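Rultard Adds Rennie Bay Resort to Winter Package List
Nov 22, 2023

Tour operator Rultard has added the Rennie Bay Resort, on the Hotia coast, to its all-inclusive program. The property has 74 rooms in two low buildings and is sold in packages of six nights. Rates cover meals, house drinks, airport transfers and non-motorized water sports.
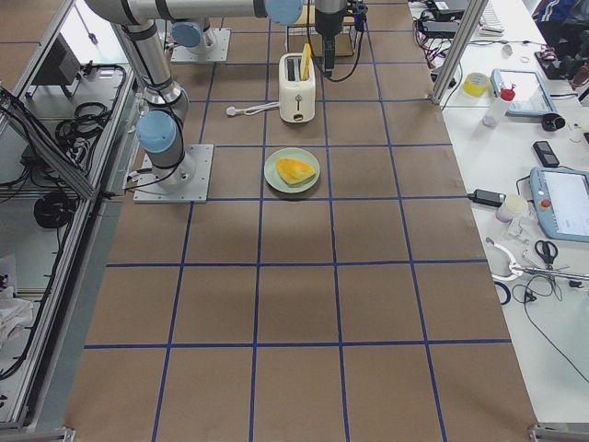 When can guests first check in?
The first arrivals are set for May, after work on the north building is finished. Bookings are open now through travel agents and the Rultard call center.

Transfers from Jeso airport take 70 minutes by shared coach. Private transfers can be booked for an extra charge and must be confirmed before departure.

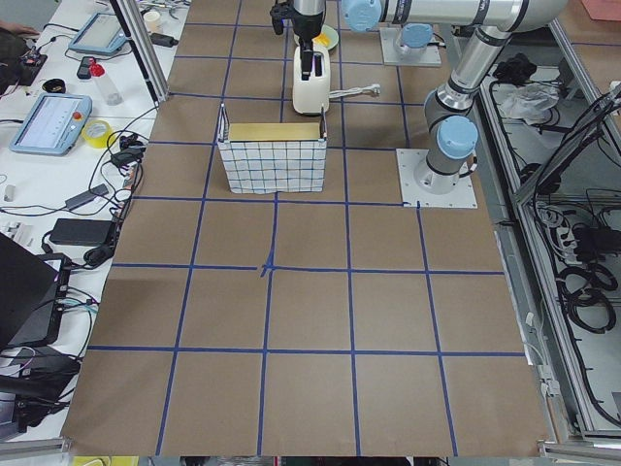
Breakfast and lunch are served buffet style. Dinner is by reservation in the main restaurant, and guests can book a table at the front desk up to noon on the same day. Spa treatments, laundry and boat trips are billed separately.

Hanyu Yan, product manager at Rultard, said the contract runs for two seasons with an option to extend.
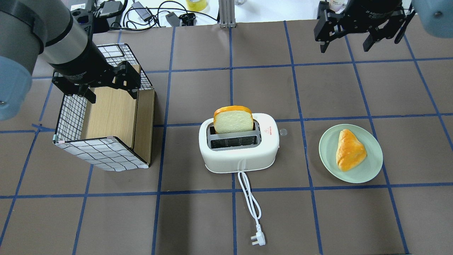
Deposits are refundable until six weeks before arrival. After that date, changes to names or room type are subject to the standard fee schedule.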